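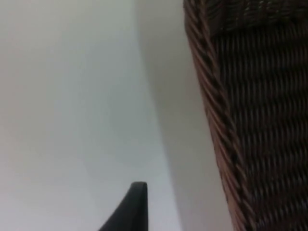
Slide 1. Dark brown woven wicker, close up.

Speaker notes: Running a small lending shelf in an apartment building
Slot is 30 minutes. Talk for 20, leave 10 for questions.

Opening
Say thanks, say where I live: the Urnura building, 364 apartments, one mail room. The lending shelf is in the hallway past the mail room. It holds things people need once or twice a year. Carpet cleaner, folding chairs, cake pans, a stepladder, a drill.
Ask for hands: who owns a drill? Who used it this month? Wait for the answer before going on.

How it started
We began in January with a sign-up sheet and a closet the manager let us have. First items came from people moving out. The Morura building across the street already had a shelf and let us copy their rules. Read rule one out loud: bring it back clean. 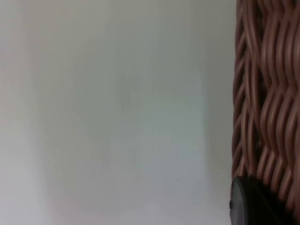 Notes and slides by the Urnura shelf group

What to lend
Slow down here, people write this part down.
Good: tools with a cord, card tables, air mattresses, big pots, luggage.
Bad: anything with a battery that only fits one brand. Anything with a filter. Glass punch bowls.
We said no to car seats and bike helmets. Mention that we get asked about this every time.

Checkout
Paper card in a pocket on each item. Name, apartment number, date out. Loans run two weeks. We tried the Grekach app and went back to paper after a month. Half the building never installed it. Don't spend long on this.

Late items
A note under the door, then a knock. No fines. The Illés Street group charges fines and likes it, so say it can work either way.

Money
We spent 30 dollars the first year, mostly on card pockets and a padlock. Repairs come out of a jar. Skip this if running behind.

Questions
Likely ones: insurance, bedbugs, who has the key. Handout covers insurance. Soft goods get washed before they go back on the shelf. Key is at the front desk until 9 p.m.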